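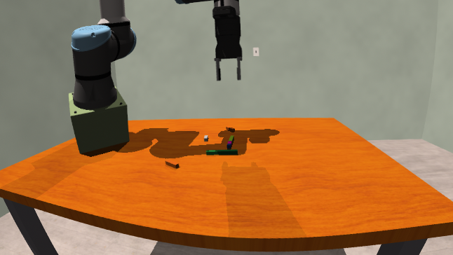
Sim table, arm on its green block, gripper open above the blocks.

From: Tanveer Lodhi
To: Hundwood home automation list
Date: 01/11/2022
Subject: Re: so when does it do my dishes?

Shabnam Arain wrote:
> My sister wants a robot that clears the kids' table
> after dinner. I told her five years. Was I being
> mean or generous?

Generous, I think! I've been playing with the Gimon simulator since May, and all I ask for is tidying a few little blocks on an orange table. No sauce, no forks, no toddler. My last batch was 1000 tries and it got the whole job done in 249 of them, which sounds sad until you remember it started at zero (Elaheh did most of the tuning, so thank her, not me).

What gets me is how much of a chore is just deciding how to grab something. A long thin bar lying flat? You or I would pinch it without a thought. I still spend whole evenings on that, and then there's the question of what to pick up first when things sit close together.

The second view looks over the gripper's shoulders, with the green end of a three-color stick between the fingertips and the thin bar lying beyond it. I find this angle much easier for judging whether the fingers are lined up.
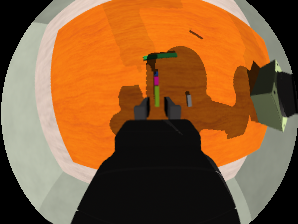 What I'm trying next

Another 2000 runs, with the blocks in new spots each time. Aqeel, can I still borrow time on the Brerkmont machine?

Tanveer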